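I have been putting off the sticker post for months, mostly because every time I sit down to write it I end up rearranging a shelf instead. But three of you have asked now (hi Melina!) and it's December, it gets dark at lunchtime, and I have a mug of tea the size of a bucket, so off we go.

Some background first. When we moved out of the Ostow apartment last spring I promised myself I'd bring less stuff. I did not bring less stuff. I brought the same stuff in nicer boxes, and then I spent the whole summer figuring out where on earth it was all supposed to live. The kitchen sorted itself out pretty fast. The hallway is still a disgrace and we won't talk about it. What really got me was the small things - erasers, washi tape, postcards, the good scissors, the bad scissors, all those tiny tins I can't throw out because they have nice lids.

My old system was one deep drawer. You opened it, you stirred, you gave up and bought new scissors. Dörte Sperling, my neighbor from downstairs (she of the legendary plum cake), came up once to borrow tape, and I was digging for so long that she went back down, found her own tape and came up again to tell me. That was a low point!

So I went looking for something with doors. I love open shelves in other people's homes. In mine they turn into a display of half-used glue sticks within a week. I wanted doors I could close on the whole business, and compartments behind them so I couldn't just pile everything in one heap.

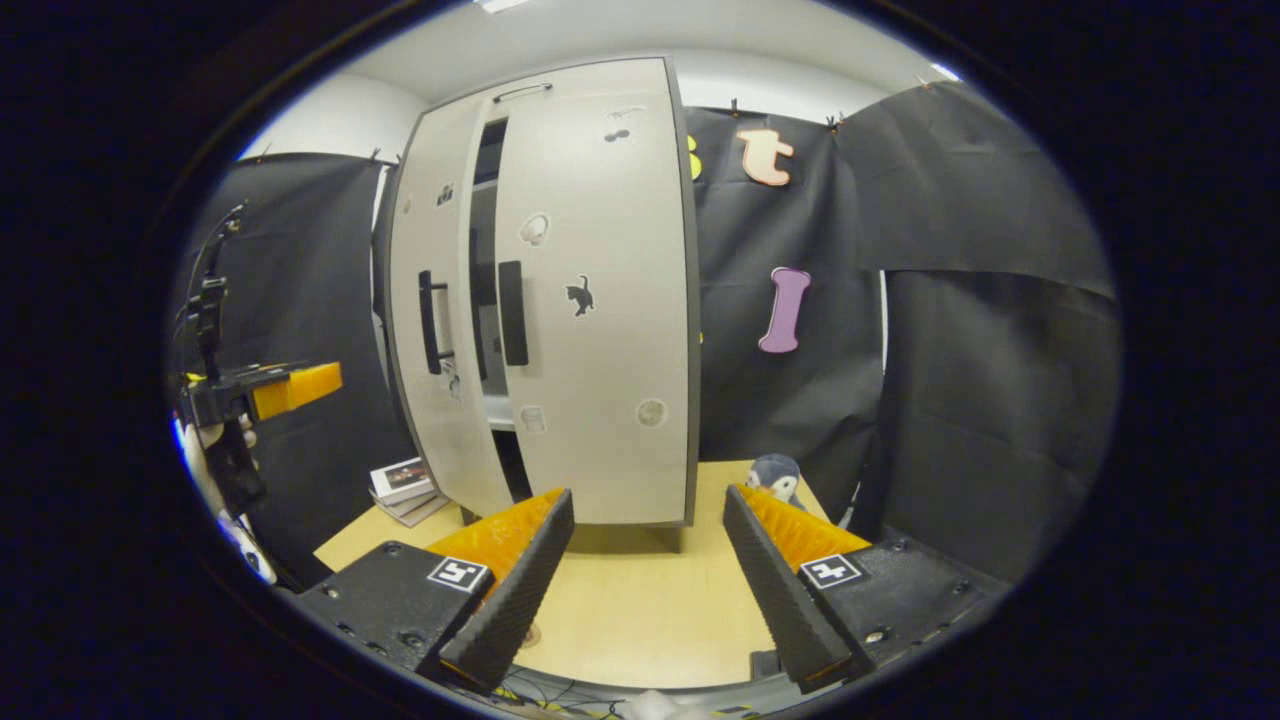 Stickers are how I make peace with plain furniture, and I've been doing it since I was a kid with a very patient mother and a very ruined headboard. The rule I've landed on after years of doing it badly is to stop way before you think you're done. An off-white door looks like it's begging to be covered, and if you give in you end up with something like a suitcase in a cartoon. The black cat with its tail up is my favorite, and I wanted it close to the handle on the right door where I'd see it every time I reached over. Everything else got placed around the cat. The pale ones I like because you don't really notice them until you're standing right there, and I kept the tiny beige one on the left door after peeling off two neighbors that made it look crowded.

A few things I've learned, in case you're about to attack a cabinet of your own. Wipe the door down first and let it dry properly, overnight if you can stand it. Lay your stickers out on a sheet of baking paper and shuffle them for a day or two before anything touches the door. I use a little bit of masking tape on the back to try positions out, which sounds fussy and saves me every single time. And if you do need to take one off, go slowly with a hairdryer on low and pull sideways. I've used my fingernails in the past and I have the scratches to prove it (not on this one, thank goodness).

Most of mine come from swaps. Melina Athanasiadis sends me an envelope every few months with whatever she's picked up on her travels, and I send back paper things from the flea market in Zullitz, which she claims is a fair trade. I think I'm winning. My sticker tin is a bit out of control now, I did a proper sort in the fall and stopped at 360 with a good handful still to go. That's after giving a whole stack away!

As for what goes inside, I'm still moving things around. Tape and scissors get the easiest shelf to reach, because I use those daily. Letters and postcards are together in a folder, finally, after living in 11 different places. The bottom is for the stuff I don't want to deal with, and I'm okay with that. I tried labels for a while but I kept changing my mind and then the labels were lying to me, so they came off again.

The penguin stays out. I did consider finding a home for it behind the doors, and it lasted one evening before I felt terrible and put it back next to the cabinet. Same with the little stack of books, I know they belong on the bookshelf, but I like having something to flip through while the kettle's on.

Next up is the hallway, I suppose. I've been eyeing a row of hooks and a narrow bench, and Dörte has offered to hold the spirit level as long as I promise not to start before coffee. If anybody has a clever idea for umbrellas, please leave it in the comments - we have five and I've only ever seen two of them at the same time.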